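The Desk Basket, Reconsidered

By Keegan Lévesque | May issue
31 shares | 2 comments

A desk collects three classes of object: things in use, things waiting to be used, and things that have no assigned place. The third class causes most of the trouble. Trays and drawers handle it badly, the tray having no sides and the drawer having no view. The open wire basket handles it better, and for the past several weeks I have kept one at the end of a work table and put most of the table into it.

The type is old. A frame of heavy wire sets the outline, and lighter wire fills the panels. Mesh size matters more than finish. A fine mesh holds paper clips but gathers dust at every crossing. A coarse grid cleans easily and lets a pencil through. Some makers mix the two on one basket, with the finer material where fingers and small items go and the coarser grid on the walls. Black coating hides ink and shows lint.

Books are the first test. A paperback of the kind teenagers read in long series, such as the Douluo Dalu volumes, has a soft cover and enough weight to bend itself. Lowered spine first, it goes in clean. Lowered by a front corner, it tends to catch the rim, and the cover takes the crease.
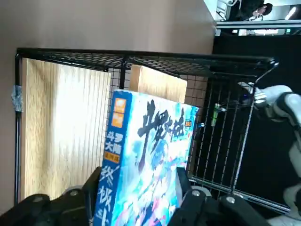
The order of loading follows from this. Rigid items go in first, against the long wall, and soft covers go next to them so that they have something flat to lean on. Leave a finger's width at the end of the row. A basket filled to its full length has to be unpacked to get one book out, and a basket that has to be unpacked gets bypassed. The books then return to the table, in a stack, with the smallest on top.

Stacks are not a fault in themselves. Two books laid flat take up the footprint of the larger one and can be moved in one lift. The limit is reached when the one wanted is at the bottom. On a table used every day I would put that limit at three.

Pens and markers are a separate problem. They roll, and in a wire basket they slide to the lowest corner and lodge there, sometimes with the tip through the grid. They need a solid-walled cup, kept outside the basket. Kauppinen, the small workshop whose desk pieces I have used for years, turns its cups with a wide base and a plain rim. The Starnwood cup is taller and tips sooner. For thick markers the width of the mouth decides the matter, and so does depth: a marker dropped in at an angle should fall upright without help. In a short cup it may settle across the top, where it works as a lid.
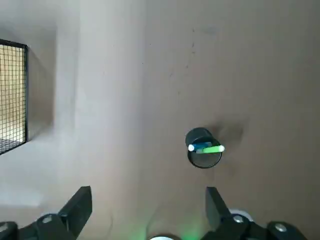
Kaja Hunt objects to the cup altogether. Markers stored on end dry out unevenly, in her view, and the double-ended kind always have one tip starved of ink. She keeps hers flat in a shallow tin, caps facing the same way, and says the tin takes less room than any cup she has owned. She would also keep it well away from the basket, on the other side of the table, so that reaching for a book never means reaching over the pens.

The point about double-ended markers is fair. I tried the tin for a week. It worked for a fixed set used in one sitting and worked poorly for the mixed handful most desks have, where a highlighter, a felt tip and a ballpoint all differ in length. I have gone back to the cup and lay the double-ended ones in the drawer.

The surface under all this deserves a paragraph. Bare tabletops mark easily, and wire feet mark them fastest. A large mat solves it, provided it covers the full working area. A small mat creates an edge, and every sheet of paper that crosses the edge picks up a ridge under the pen. Manau sells a plain one in brown that lies flat after a day. Gikow's is thicker and better under a keyboard, worse under a single sheet. 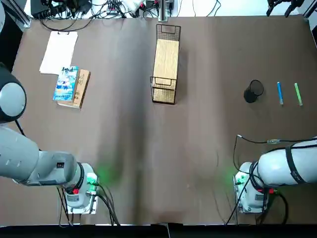

Paper goes down last. A clipped pad can lie directly on the mat, near the back, with its top edge clear so that pages turn over without hitting anything. Books may overlap its lower edge between sessions, but a heavy book left there overnight will curl the sheets.

Clearing the table fully takes me 19 minutes, most of it spent on loose sheets. I do it on Sunday evening, basket first, then the cup, then the mat, wiped with a barely damp cloth and left to dry before anything goes back on it.

Contact the editors | Copyright, all rights reserved | Back to top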